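Feb 18, 2026

Mernlow open day, quick notes before I forget it all

Got there late, parking was a mess, missed the welcome talk. No loss I think. Coffee gone too. Aparecida Figueiredo was running the tours and squeezed me into the second group, so thanks to her.

Place is the old Goodwin furniture warehouse out past the rail yards. Cold in there! Wear a sweater if you go. Front half is intake, shelves to the ceiling, old towers and monitors and a whole cage of printers that everyone seems to hate. Sign by the scales said 2,055 machines through the door last year, which is a lot more than I'd of guessed for a town this size.

Schools get first pick of whatever comes out the other end. Then the library, then the Saturday sale... no wait, they dropped the sale. Online only now, through Tatari, five bucks off if you pick up yourself.

Back half is the benches and thats where I spent most of my time. Grey mats with a green edge, very tidy compared to my garage. Drives come out first and go in a locked bin, then memory, then the rest. A case gets stripped if the board's dead, otherwise they try to save it. Power supplies are their own little world. Lots of them get pulled just for the fan. Aparecida's colour tags on everything: blue is tested, orange is ask me. 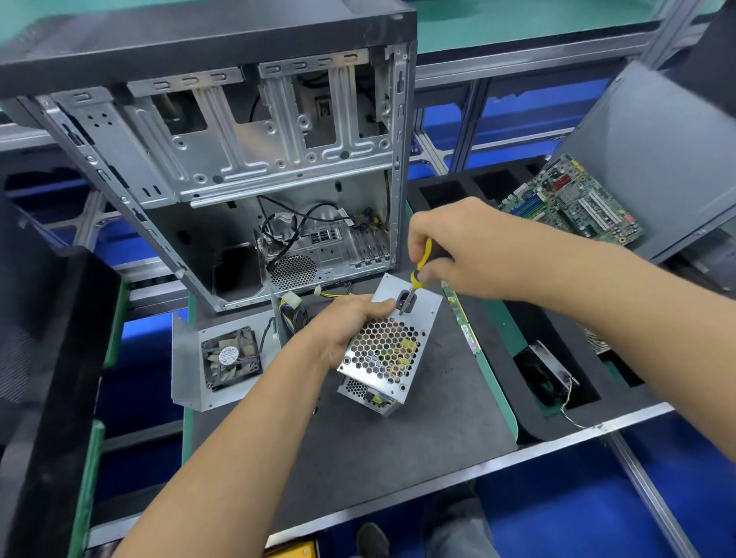
Asked about opening up power supplies at home. Firm no from the whole bench, they can hold a charge after unplugging, leave it to people with the training. Fair enough. Mine's going in the drop-off box.

Bare steel and cables go out the side door to Atlow for scrap, pickup every six weeks. Didn't get to see that part, truck wasn't in.

Kids' table was a hit, keyboards to pull apart, keycaps all over the floor. Ours came home with a pocketful.

Free, donation jar at the door. Next one's in the fall, bring your old tower and bring cash for the samosas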